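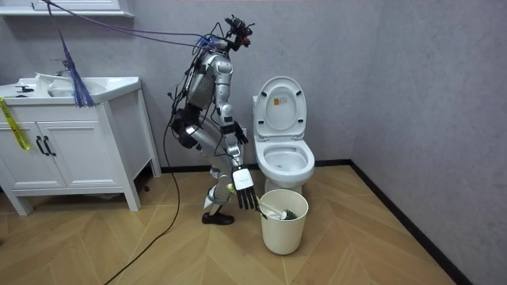 Perguntas que chegam toda semana sobre o Stastby, o humanoide que estamos montando na oficina compartilhada da Clullside. Respondi correndo, entre uma solda e outra. Falta coisa. Última mexida: terça-feira, 19 de dezembro de 2023.

## Geral

**O que é o Stastby, afinal?**
Um humanoide feito em oficina, peça por peça, pra tarefa doméstica. Corpo cinza-prateado, cabos saindo por cima, dois braços, duas pernas. Usa sapato, sim. Não é kit, não está à venda.

**Quem faz?**
Projeto da Rosalie Thaler, com quem aparece na oficina. Eu cuido da parte elétrica e deste FAQ.

**Por que banheiro?**
Espaço apertado, coisa baixa, coisa no chão. Sala grande qualquer robô atravessa. Entre um armário de pia e um vaso a conversa é outra.

**Dá pra visitar?**
Dá, combinando antes. Os testes são à noite, quando a bancada de serra está parada. Crianças só acompanhadas e atrás da faixa.

## Mecânica

**Ele fica sempre curvado daquele jeito?**
Não. Pra alcançar o lixinho com a escova tem que dobrar quadril e joelhos juntos. Só quadril = tomba pra frente. Só joelho = bate na louça. A rotina de agachar chama `fasia_baixo` e está na pasta Fasia do repositório. Leia o comentário no topo antes de mudar qualquer limite, por favor.

**E o braço esquerdo, encolhido contra o corpo?**
Pose de guarda. Enquanto o direito trabalha, o esquerdo fica dobrado. Em março ele ia solto e raspou na porta do armário duas noites seguidas. Resolvido com uma linha no arquivo de poses.

**Por que uma mão é branca e a outra preta?**
Gerações diferentes. A branca, de dedos pretos segmentados, é a nova. A preta é a anterior e vai ficar até acabar o orçamento ou a paciencia.

**Qual é a força dos dedos?**
Não publicamos número porque ainda muda a cada regulagem. Pra cabo de escova serve. Frasco de vidro, não tente.

**Posso imprimir as peças da mão?**
Os arquivos da mão nova sobem quando a revisão 4 fechar. A revisão 3 está no repositório mas tem folga no polegar, imprima por sua conta e risco.

## Elétrica e cabos

**Tem bateria?**
Ainda não. Alimentação pelo cabo preto que desce pro chão. O feixe que sobe da cabeça é separado.

**O cabo no chão não enrosca no pé?**
Enrosca. Regra da casa: antes de mandar qualquer passo, alguém olha o cabo. Sobra sempre do lado do armário, nunca entre os pés. Se precisar mover, pausa primeiro, move depois.

**Qual conector vocês usam na alimentação?**
Trocamos faz pouco. O antigo esquentava. Esquema novo em `eletrica/sutter`, Sutter é o nome da placa de distribuição, não do fornecedor. Muita gente pergunta isso.

**Parada de emergência?**
Botão com fio, na mão de quem opera, testado no começo de cada sessão. Sem botão testado não liga. Não tem exceção.

## Os testes

**O banheiro é de verdade?**
É um canto montado na oficina: armário com pia, vaso, piso em espinha de peixe, rodapé preto. Água não tem. A torneira é só torneira.

**Por que o vaso fica com tampa e assento levantados?**
Posição inicial da tarefa da escova. Fechar e abrir é outra tarefa, com outro arquivo, e essa vai mal.

**Como é a tarefa da escova, em resumo?**

1. Robô parado de frente pro vaso, braço esquerdo em guarda.
2. Agacha e inclina.
3. Mão direita desce aberta, dedos pra baixo, até a boca do lixinho.
4. Fecha no cabo da escova.
5. Sobe devagar. Devagar mesmo, a pressa derruba tudo.
6. Devolve no mesmo lugar.

O passo 4 é onde se perde mais tempo. O cabo é branco e fica inclinado; se inclinar pro outro lado a pega precisa ser recalculada.

**Por que a escova fica num lixinho e não num suporte próprio?**
Boca mais larga. O suporte estreito volta quando a pega estiver boa.

**Quantas tentativas já foram registradas?**
577 no caderno, contando as que foram abortadas na hora. Não separei ainda as boas das ruins, estou devendo essa tabela.

**O espanador azul pendurado faz parte?**
É da tarefa do pó. Não mexa nele durante a da escova.

**E a faixa amarela no canto do armário?**
Marca a quina. Cuidado com o quadril ao passar.

## Participar

**Não sei programar. Ajudo em quê?**
Segurar botão de parada, vigiar cabo, anotar no caderno, apertar parafuso. Parafuso solta o tempo todo. Precisa-se de gente com chave allen própria.

**Quanto tempo leva pra montar um igual?**
Uns 6 meses de noites e fins de semana, se as peças chegarem. Não chegam.

**Meu robô treme quando agacha, o que é?**
Em ordem de preguiça:

- parafuso do quadril frouxo
- ganho alto demais no joelho
- cabo puxando pra um lado
- sapato com sola gasta (sério, troque a sola)

Se continuar, mande o log inteiro. Print de tela cortado não ajuda ninguem.

**Posso usar o código num projeto comercial?**
Pergunte à Rosalie antes. A licença do código é aberta, a dos desenhos da mão ainda está sendo decidida.

**Mandei e-mail e não responderam.**
Mande de novo, com "Stastby" no assunto. Sem isso vai pra caixa geral da Clullside, junto com os pedidos de reserva da serra, e lá demora.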